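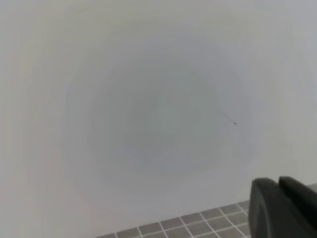

One respondent, a regular buyer on Voruvow, put it to us that a download key is only worth having if you know which region it will open in, and that the shop page is the last place you find out. Comments of this sort were common in the free-text part of the survey, and they led us to look at region notices separately from price.

Figure 1. Smooth pale grey surface with a soft-edged darker patch.

4.2 Region notices and refund requests

We collected 3,642 listings for game keys from two resellers, Voruvow and Clerkel, during October. A listing was kept if it named a platform and gave a price in pounds. Of these, 699 carried no region notice on the main page, though many had one further on, at the payment step. Bundles with a season pass were the worst served – the notice often covered the base game and left out the extra content.

Refund requests were coded by hand using the Mridha scheme, with the "wrong region" and "already used" groups kept apart. Where a buyer gave both reasons we used the first. Clerkel does not publish its closed requests, so the refund results apply to Voruvow only.

Prices were converted before tax with the Staner tool. We did not adjust for seasonal sales, and the gap between the two shops should be read with that in mind. Listings withdrawn during the month were left in the count.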